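# Giving a Little Wooden Box a New Handle

My aunt Precious Galang keeps buttons in a small wooden box on her kitchen table, and for years she pried it open with a butter knife. So back in April I finally offered to put a handle on one for her, and then of course I had to do one for myself too (you know how it goes!). It's a sweet little job for a slow afternoon.

**What you'll need**

- a small wooden box with a lid
- a plain U-shaped handle, any color you like
- two short screws that fit the handle
- a pencil, a ruler and masking tape
- a hand drill with a thin bit
- fine sandpaper

**1. Clear it out and wipe it down.** Use a barely damp cloth and then go and have a coffee, which I consider part of the method. Leave the box alone for 20 minutes.

**2. Find the middle.** Put a strip of masking tape across the front and measure from both sides, marking the center in pencil. Hold the handle up to it and step back for a look. I moved mine down twice before I was happy.

**3. Drill gently.** Mark both screw holes on the tape, then drill straight in, letting the bit do the work. Old wood can be thin, so please don't lean on it the way I did on my very first one.

**4. Smooth the holes.** Peel off the tape and give each one a light rub, going with the grain.

**5. Screw the handle on.** Turn each screw a little at a time, going back and forth between the two so it pulls up evenly. Stop as soon as it feels snug.

I like a white handle on light wood myself, though Precious picked brass and is very pleased with it. Whichever you choose, try it with a few gentle tugs before you fill the box back up, and give the screws another quarter turn after a week or so of use.

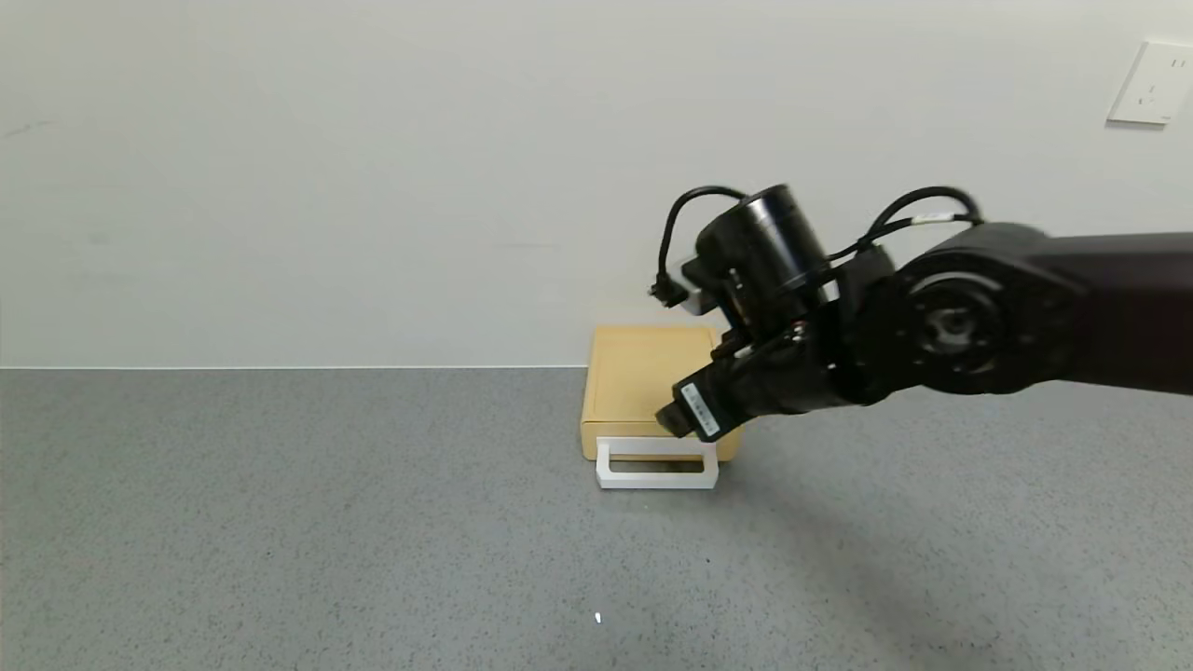 If a screw keeps slipping, take it out, tuck a sliver of toothpick and a dab of wood glue into the hole, and let it sit overnight before you try again.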